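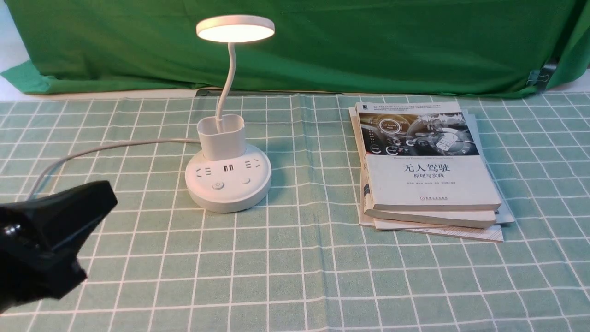 1 min read

One Lamp, Many Jobs
By Rokeya Amarasinghe

A desk lamp helps you see your homework. Some lamps do more. The white one on the checkered cloth has a cup for pens and a wide, round base with outlets and USB ports.

How does light get where you need it? The bendy neck is called a gooseneck. It holds the flat, round head up high so the light shines down.

The outlets have slots for the metal prongs on a plug. Never put anything else in them. Ask a grown-up before you plug something in.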